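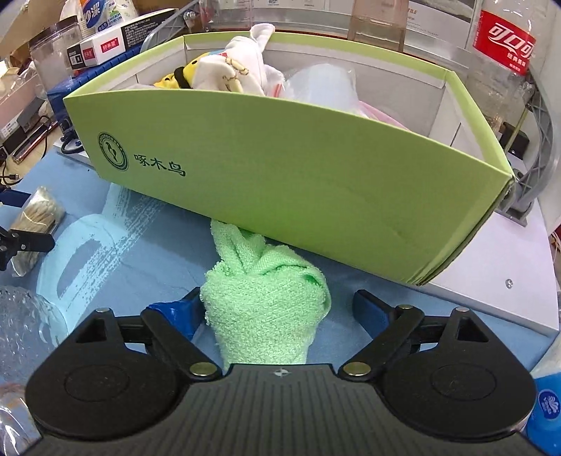
La diffusion d'une petite molécule dans un polymère hydraté est l'un des phénomènes les plus étudiés de la physico-chimie, et l'un des plus mal prédits. Depuis trois ans, le laboratoire de simulation moléculaire de l'Institut Cemitz s'attache à décrire le passage de l'eau, puis de solutés simples, à travers des réseaux de cellulose. Le sujet intéresse autant la pharmacie que l'emballage ou le textile : une serviette éponge vert clair posée sur une table et un carton vert ouvert juste derrière elle relèvent, pour qui raisonne à l'échelle de l'atome, d'une même famille de questions. Les chaînes de cellulose y retiennent l'eau par liaisons hydrogène, la cèdent, la reprennent, selon des durées que l'expérience seule peine à distinguer.

La difficulté tient aux échelles de temps. Une molécule d'eau change de voisine en quelques picosecondes, alors que la relaxation d'une chaîne amorphe peut demander plusieurs microsecondes. Les équipes de Cemitz ont donc constitué un jeu de 289 configurations initiales, obtenues par refroidissement lent puis hydratation progressive. Chacune a été suivie pendant 1000 nanosecondes à la température de 300 kelvins. Les trajectoires sont conservées dans leur intégralité au centre de calcul d'Oststead, où elles peuvent être consultées sur demande motivée.

Les premiers résultats ont conduit à réviser le modèle employé jusque-là. À faible teneur en eau, le coefficient de diffusion ne suit pas la loi attendue : les molécules se déplacent par sauts, entre des cavités qui se ferment presque aussitôt. Le volume libre moyen, grandeur commode et abondamment citée, rend mal compte de ce comportement. La durée de vie des cavités se révèle un meilleur descripteur – à condition de la mesurer avec une résolution temporelle suffisante, ce que les anciens protocoles d'enregistrement ne permettaient pas.

Le logiciel d'analyse Rezende, développé en interne, a été réécrit à cette occasion. Il repère les cavités par tessellation, suit leur ouverture et leur fermeture, puis construit un graphe dont les nœuds représentent les sites occupés. Sur la fraction amorphe, ce graphe compte jusqu'à 677 nœuds. La lecture en est ardue, et le laboratoire reconnaît que le critère de fusion entre deux cavités voisines demeure en partie conventionnel. Une variation modeste de ce seuil déplace les temps de résidence, sans modifier toutefois le classement des échantillons.

Reste la question du champ de force. Les jeux de paramètres disponibles pour les polysaccharides ont été ajustés, pour la plupart, sur des solutions diluées. Leur transfert vers un milieu dense et peu hydraté n'a rien d'évident, et les écarts constatés d'un jeu à l'autre dépassent parfois l'effet que l'on cherche à mettre en évidence. Le consortium Braltelon, auquel l'institut est associé, prépare une comparaison systématique fondée sur des mesures de relaxation par résonance magnétique nucléaire. Les échantillons de référence seront distribués aux laboratoires participants en septembre.

Les travaux porteront ensuite sur l'éthanol et sur l'acide acétique, dont la présence modifie le gonflement du réseau.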